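**Jiritz 推出洗洁精整瓶回收与补充服务，9月起在 Mercado 门店开放**

9/26/19

家居清洁用品公司 Jiritz 今日宣布，旗下洗洁精系列 Grastik 的空瓶回收与现场补充服务正式上线，首批在 Mercado 的 3 家门店开放。顾客可将用过的瓶子带到店内服务台，由店员检查瓶身后现场灌装，也可以换取一只已清洗的同规格瓶子。

## 服务内容

补充服务适用于 Grastik 系列的全部常规洗洁精，包括原味、柠檬和无香三款。顾客带来的瓶子须为本系列产品，瓶身无裂痕，瓶盖能正常闭合。瓶盖损坏的，服务台可单独更换，不另收费。其他品牌的瓶子暂不灌装，但可以投入同一处的回收箱。

瓶内剩余的洗洁精不必倒掉。同款产品可直接续灌；如需更换香型，店员会先将余液倒入专用容器，冲洗瓶身并沥干后再灌装，整个过程约 8 分钟。补充装的价格低于同容量的新瓶，具体金额以各门店标价为准。

回收的瓶子由合作方 Ilent 统一运走，在其清洗车间完成去标、清洗、烘干和检漏。通过检漏的瓶子重新贴标后返回门店，未通过的进入塑料再生环节。Ilent 负责记录每一批瓶子的去向，并按月向 Jiritz 提交报告。

## 试行情况

服务上线前，Jiritz 在其中一家门店进行了为期 90 天的试行，其间收回空瓶 1,000 只。试行中最常见的问题是标签。部分顾客在家中自行撕去标签，店员因此难以判断原来装的是哪一款。公司请顾客保留标签，沾水起皱或局部磨损的标签不影响使用。

根据试行反馈，公司对服务台作了几处调整：灌装口下方加装了接液盘，台面高度降低，原先放在台后的回收箱移到了顾客一侧。门店还增设了一块说明牌，列出三款产品的名称和对应的灌装口。

## 瓶型不变

此次服务沿用现有瓶型，公司没有为补充装另行设计容器。Jiritz 表示，顾客家中已有的瓶子可以继续使用，无须购买专门的补充瓶。Grastik 的软袋补充装也将照常销售，适合不便到店的家庭。

## 参与方式

服务台的开放时间与各门店营业时间一致，无须预约，也无须注册会员。每位顾客每次可带多只瓶子，数量较多时请提前与门店联系。带瓶到店前，请擦净瓶身外侧，盖紧瓶盖，并将瓶子直立放置。

Jiritz 计划在首批门店运行稳定后，与 Mercado 商定下一批门店名单，届时另行公布。媒体如需产品资料或希望参观 Ilent 的清洗车间，请通过 Jiritz 官网的媒体联络页面提交申请。

何时到店补充，由顾客按自家用量决定，公司不设最低余量要求。透明塑料瓶便于查看余量，瓶底只剩少许深蓝绿色液体时，就可以带来灌装。瓶子正面的白色标签和白色翻盖请一并保留。 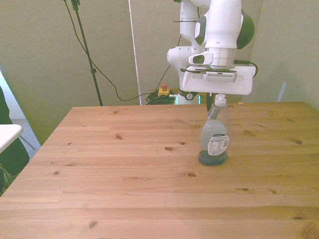
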